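Packing and Sorting Assistant (part-time) – Surkwood House Clearing and Home Moves

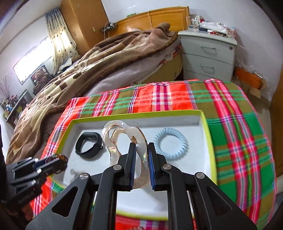
Jobs / Home Services / Part-time

Do you like putting small things where they belong? We would love to hear from you!

Surkwood helps people pack up, sort out and settle back in. Some of our customers are moving across town, some are shrinking a three-bedroom house down to an apartment, and some just want their bedroom back after years of letting things pile up on the nightstand. We have been at it long enough to have worked in 443 homes, and we are looking for two more people to join the room crew based at our Arkgate depot.

The room crew handles what the furniture movers don't. That means drawers, shelves, bedside tables, the tops of wardrobes, and everything that collects in a box because it has no other place to go. A glass ornament, a fitness band and a coiled hair tie can easily share one open box, and each of them needs something different from you. The glass gets lifted out first and wrapped by itself. The band goes with watches and chargers. The hair tie goes in a small zip bag with the bathroom things, and yes, we do keep hair ties. People notice when they are gone.

What the work is like

You will usually work in pairs, one room at a time, and most of our rooms are bedrooms. We start by clearing a surface to work on. A table with a cloth over it is perfect, because small items don't roll and glass has something soft under it. If there is no table we bring a folding one (it weighs next to nothing, and you will get very quick at setting it up).

After that we go through the room in the same order every time:

Breakables and anything with a strange shape
Small personal items, sorted into trays and bags
Nightstand and dresser drawers, top drawer first
Shelves and whatever is plugged in near them, with every cable labeled
Bedding and blankets
Wardrobe
Curtains, if the customer is taking them

Bedding goes late in the list on purpose – we use the customer's own blankets as padding around larger pieces when they say we may. Ask first, always. Some blankets are not for that.

A normal room takes a pair one morning. A full one takes a day. You will meet rooms where there is hardly a free spot to set down a roll of tape, and those are the ones our crew likes best! There is a real pleasure in getting down to the bare top of a nightstand.

About the fragile pieces

We get asked about this at every interview, so let's cover it now. You do not need any experience with glass or ceramics. We teach you. Your first two days are spent at the depot with our practice shelf, wrapping and unwrapping things bought at yard sales, and you will wrap a lot of them. Loops, knots, handles and thin stems are the hard ones. You learn to find the thickest, lowest part of a piece and hold it there, to lift straight up out of the box, and to fill the open spaces with soft paper before anything goes around the outside. By the end of the second day most people are surprised by how calm they feel with a tricky piece in hand.

Things do break once in a while. If it happens on your shift, you tell the customer and you tell us, and we deal with it. It doesn't come out of your pay.

You might be a good fit if you

– are patient with small objects and don't sweep them all into one bag
– can lift a packed box of up to 40 pounds, with help on stairs
– write clearly enough that a stranger can read your labels
– feel comfortable in other people's bedrooms, and keep what you see there to yourself
– have your own way of getting to the depot in the morning (the crew van takes everyone on from there)

A driver's license is nice to have. So is a second language. We have had great crew members come from hotel housekeeping, stock rooms, libraries and flower shops, and a few who had never held a job before.

Hours and pay

Shifts run four or six hours, and you can pick up to four shifts a week. The pay is the same from your first training day, so the practice shelf counts as work. A shift at the far end of our area, out in Drotberg, earns you paid travel time both ways. Lunch is on us for any six-hour shift.

After 600 hours you can train as a room lead. Room leads do the first walk-through with the customer, decide the order of the rooms and sign off on the box list. It comes with a raise and a set of keys to the supply room, where the good tape lives.

The job runs through December, and we hope to keep both new people on after that. Spring and fall are busy, while midwinter is slower and you may be offered fewer shifts.

What we provide

Gloves in your size, an apron with far too many pockets, labels, pens, paper, trays and boxes. We use open trays with a bright rim for sorting wherever we can, because they are easy to spot on a crowded bed. Please wear flat closed shoes and leave rings and bracelets at home. They catch on knitwear and they scratch glass.

How to apply

Send us a short note. A resume is welcome but we don't require one. What we would really like is a few lines on how you would pack the top of your own nightstand – what goes first, what goes together, and what you would put in the bag you carry yourself. Answers of any length are fine. One of our current crew sent a drawing.

You can leave your note in the box at the front desk of the Arkgate depot or use the form at the bottom of this page. Notes should reach us by 17 May 2018. We answer every one, and we will invite 10 people to a relaxed trial session in the depot. It lasts two hours, it is paid, and you will sort a mixed box, wrap three odd-shaped things and have coffee with the crew.

If you need a chair to work, extra breaks or large-print labels, mention it in your note and we will have it ready. Sorting trays can be done sitting down, and several of us prefer it.

One more thing for anybody who has seen our other listing: the driver position with the Manolakis van is separate and has its own form. You are welcome to apply for both. Just tell us which one you would pick if you got the choice.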